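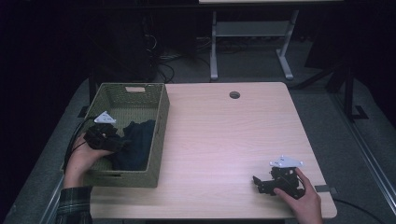 My setup at the shared shop - one gripper over the basket, the other over the desk

Handheld grippers lose tracking every time I reach into the basket

Posted in Workshop Builds & Automation

So I've been building a pair of handheld grippers at the Skekbridge workshop, mostly in the evenings, and I'm at the point where everything works except the part I care about. Each one has a white triangular plate on top with dark marks on it, and a camera looks down and works out where the plates are. The idea is that I record myself putting clothes in and out of a basket and later feed the motion to a small arm I'm slowly putting together at home (don't ask how slowly, I started in July).

Out on the open desk it's great. I can slide the right one all over the place and the trace is smooth. The minute the left one goes over the basket and down toward the cloth, the plate position jumps, sometimes by what looks like the whole width of the basket, then comes back when I lift out. It's nearly always the left one. I've swapped the two grippers between hands and the problem stays with whichever one is doing the basket.

Things I've tried so far: reprinted the plate, tightened the screws on the bracket, moved the basket farther onto the desk, and changed the smoothing in the tracking software from 3 to 5, which made it prettier but also laggy. The cloth I'm using is dark navy and the grippers are black, if that matters. The room is pretty dim past the desk. I've got a lamp but it lives on someone else's bench and I feel bad stealing it.

Is this a lighting thing, a plate thing or a me thing? I have the place booked again Tuesday and would love to walk in with a plan!

3 replies

Answer 1 (marked as helpful)

Since it follows the basket and you already swapped the grippers, I'd stop reprinting plates. Look at your wrist angle. On the desk you hold the gripper pretty flat and the plate more or less faces up. To get over the wall of a basket you tip your hand, and the plate tips with it. Once it's leaning far enough, the marks squash together from the camera's side and the software starts guessing between two poses that look almost the same. That's your jump - it's flipping from one answer to the other.

I had this on my own build (the bench version of a thing I call Flarkura, long story) and the cure was a wedge under the plate so it sat level when my hand was in the working position. Tape a bit of folded card under one side first and see if the jumping changes before you print anything. My plate gave up at 70 degrees off the camera, yours will have its own limit.

Then do a slow test. Hold the gripper still over the middle of the basket, tilt it a little at a time and write down where it breaks. If it breaks in the same spot every time, it's angle. If it's random, go look at light.

Also look at the cable. I see it runs over the side of the basket and loops down. If it catches on the rim it'll pull your hand off line on the way in, and you'll get bumps in the trace that are real movement. Mine hangs from a hook over my shoulder now and I forget it's there.

Gopinath Joseph

Answer 2

Steal the lamp! My motion blur went away when I got more light on the desk and shortened the exposure. I'm at 1/1000 with a cheap Fundura panel and it's fine. A white plate can blow out if you go too bright though, then the dark dots get thin and you're back where you started. Point it at the ceiling if you can.

Answer 3

I'd just buy the Arruda trackers and skip the paper plates. Or use a shallower basket? Not sure what you're recording but mine was a cake pan for months lol

Comment from the original poster

Ok the card trick sounds very doable, I have so much card. I'll try the tilt test first and then the lamp (sorry, lamp person). Gopinath, which side did you put the thick end of the wedge on? I keep turning my hand over at my desk trying to picture it and I can talk myself into either one.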